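I've gone completely mad for sourdough rye this winter and I need to tell somebody, so it's you lot.

It started in May when Sulastri Kwok gave me a jam jar of her starter with a rubber band round it and the word "Mandagi" on a bit of masking tape. Mandagi is the starter's name. She says it came with the name and she wasn't going to be the one to change it. I fed it that night with the last of the rye flour in the cupboard and by breakfast it had climbed right over the rubber band - I was standing in the kitchen in my dressing gown cheering at a jar!

The first loaf was a brick. The second was a brick with a nice colour. I was treating it like wheat dough, kneading away and waiting for it to go stretchy, and rye just doesn't. It's closer to mortar. You stir it, you scrape it into the tin with a wet spatula, you smooth the top with wet fingers and you walk away. Once I stopped fighting it, everything got better.

What I do now, more or less: 371 grams of wholemeal rye (yes, I know, it's what fits my tin and I've stuck with it), 152 grams of starter, a good spoon of molasses, salt, caraway, and enough warm water that it looks wrong. Into the tin, tea towel over, and leave it until little pinholes show on top. Then a hot oven for the first bit, turned down after that, and it stays in for roughly 100 minutes all up. It smells like a brewery and a biscuit tin at the same time.

The hard part is not cutting it. Rye wants a full day wrapped in a cloth before you go near it with a knife. I lasted nine hours on the last one and the middle was gummy, so I toasted the lot and ate it with butter and pickled cucumber and had no regrets whatsoever.

Next I want to try the scald, where you pour boiling water over part of the flour the night before. Supposedly it brings out a sweetness you can't get any other way. I've also got my eye on some coriander seed for the crust, and I want to see what happens if I swap the molasses for dark malt. Will report back!

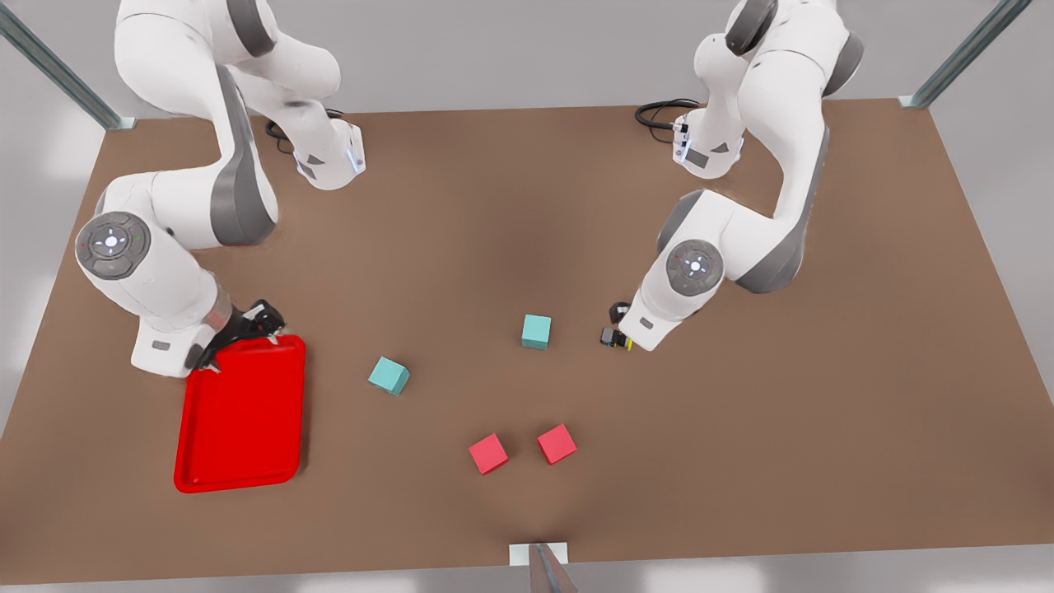 Ishbel Guthrie writes that the scald is well worth the bother, but the mash has to cool until you can comfortably hold a finger in it before the starter goes in, or you'll kill the poor thing. She uses the malt as well, and only half as much as she would molasses.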